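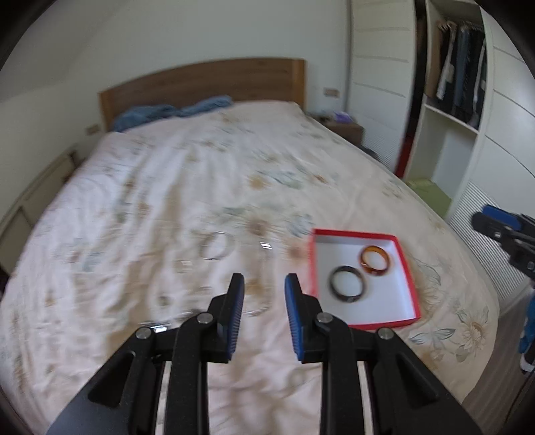 Tagebuch, 31. Mai

Schlecht geschlafen, wieder mal, und diesmal weiß ich wenigstens, warum: Ich habe bis halb zwei Vokabeln gelernt. Walisisch! Mit 53! Wenn mir das jemand im Dezember gesagt hätte, als ich noch steif und fest behauptet habe, Sprachen seien bei mir hoffnungslos (Französisch vierte Klasse abgebrochen, Spanisch nie über das Bierbestellen hinaus), ich hätte ihn ausgelacht.

Schuld ist Ashley Tapley. Ashley leitet den Onlinekurs, zu dem mich meine Schwester angemeldet hat, und redet so ansteckend, dass man nach der Stunde sofort weitermachen will. Gestern ging es um die Anlautmutationen. Also: Das Wort für Katze ist cath, aber "seine Katze" heißt ei gath und "ihre Katze" ei chath, und "meine Katze" ist dann fy nghath, was ich bis heute nicht aussprechen kann, ohne dass es nach Erkältung klingt. Ashley hat sehr gelacht, ich auch. Vier Leute sind wir noch im Kurs, angefangen haben wir mit acht.

Zum Üben benutze ich jetzt Konosance, so ein Karteikartenprogramm, das mir jeden Abend bis zu vier neue Wörter gibt. Klingt nach wenig, ist aber gemein, weil die alten ja alle wiederkommen. Das Wort für Schmetterling (pili-pala, das schönste Wort der Welt!) sitzt seit dem ersten Tag. Das Wort für Bibliothek, llyfrgell, verhaue ich jedes einzelne Mal.

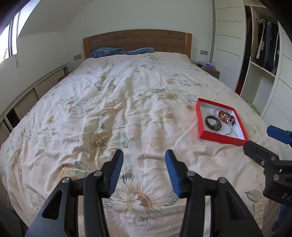
Und dann das doppelte L. Zunge wie beim normalen L, und dann seitlich pusten. Ich habe heute früh beim Zähneputzen geübt, der Spiegel sah entsprechend aus. Beim Frühstück ging es weiter, Llandudno, Llanelli, Llangollen, bis mein Mann mit der Zeitung auf den Balkon umgezogen ist. Er ist sonst sehr geduldig, muss man sagen. Er hat mir sogar das Menon geschenkt, das dicke Übungsheft mit den blauen Lösungsseiten, und fragt mich manchmal abends ab, obwohl er kein Wort davon vorlesen kann.

Nachmittags mit Mama telefoniert. Sie findet, ich hätte lieber Italienisch nehmen sollen, da hätte man im Urlaub was davon. Stimmt ja auch irgendwie. Aber ich will im Herbst nach Aberystwyth, zwei Wochen, und dort beim Bäcker einen ganzen Satz sagen. Einen richtigen, mit Verb vorne!
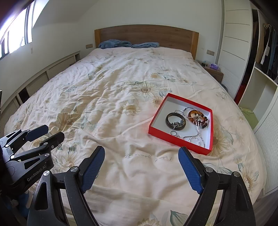
Zuletzt geändert am Abend, 22:14 Uhr

Nachtrag: llyfrgell heute zum ersten Mal richtig! Dafür die Zahlen durcheinandergebracht, bei zwei und vier gibt es nämlich eine männliche und eine weibliche Form, dau und dwy, pedwar und pedair. Morgen Hausaufgabe, acht Sätze über die eigene Familie. Mir fehlt noch das Wort für Schwager.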